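Printed the practice board

Sunday 21st July

I finished the grey motherboard mockup this week, after two goes at the slots. It is a flat panel with raised blocks for the parts, and it hangs upright on the slat wall in the Purnport workshop. Gintarė wanted something people could fit a processor to without risking a real board.
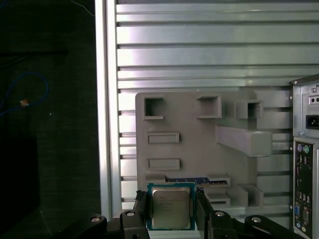
The Intel chip is a real one. Getting the blocks the right height took longer than I'd planned, and I still don't like the colour.

Still to do

Reprint the long bar on the right. Ask Willy Bakker if Morin has any more grey filament. The next class is in September.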